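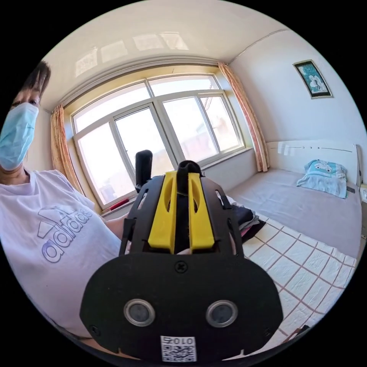 Stain Tricks I Stopped Believing In

Feb 16, 2020

Every laundry tip page says the same things. Club soda for wine. Hairspray for ink. Salt on everything. I repeated a few of them myself before I got around to testing them on old pillowcases, and I now think most of them survive because people rinse the fabric at the end. The rinsing does the work and the soda gets the credit.

So what follows is shorter than the usual list. I cut anything that did no better than plain cold water.

Club soda. It's water. If a bottle is already open on the table and the sink is far away, go ahead and use it. I put club soda on one red wine spot and tap water on another, blotted both the same way, and could not tell the pillowcases apart in the morning.

Salt. Works a little on a fresh, wet spill, the way a paper towel works. On a dried stain it does nothing I could see. It also gets into carpet and stays there, crunching.

Hairspray on ink. This one may have been true once. Older hairsprays had a lot of alcohol in them, and alcohol does loosen ballpoint. The can in my bathroom left a stiff ring with the ink still sitting in the middle of it. Use rubbing alcohol instead, with a folded rag underneath to catch what comes through, and move the rag often. Try it on a seam first. Skip it on acetate, which it can ruin.

Vinegar and baking soda together. I know, the fizz looks like progress. Mixed in a cup they mostly cancel each other out and you are left with slightly salty water. Either one alone is more use. Vinegar helps with the yellow ring from hard water. Baking soda is fine for smells, given a night to sit.

White toothpaste. No.

What did hold up:

Cold water from the back of the fabric, right away, for blood. Hot water sets it. If cold water alone leaves a shadow, a dab of hydrogen peroxide will usually lift it from white cotton. I would not use it on anything dark that you like.

Dish soap on grease. Rub it in dry, before any water touches the spot, and leave it until you've finished something else. Chiharu Hoshino wrote in to say she uses chalk first to draw out the oil. I tried her way on bacon grease and it was slightly better than soap alone on a thick canvas apron and no better on a T-shirt. I'll call that a maybe.

Enzyme detergent and patience. Grass, egg, gravy, baby food. Mix it in lukewarm water and soak for 8 hours. Most people soak for twenty minutes and then decide the product is junk. Not on wool or silk, though, as the enzymes go after those too.

Keep it out of the dryer. Check the spot while it's wet, in daylight, and if you can still see it, wash again. I have lost 3 good shirts to the dryer and none to a second wash.

As for stain pens, Tetsuya Katayama asked whether the Jurari pen is worth carrying. I bought one. It took out coffee and made no dent in mustard, same as a wet napkin with a drop of hand soap. If you want something that fits in a pocket, fine. The Redel spray has more in the bottle, and I don't see any other difference between them.

Mustard, by the way, I still can't get out reliably. Sun helps. I hung a stained dish towel outside in September and the yellow faded over a few afternoons, but so did the blue stripe. If you have a method, send it along, and please tell me what you compared it with.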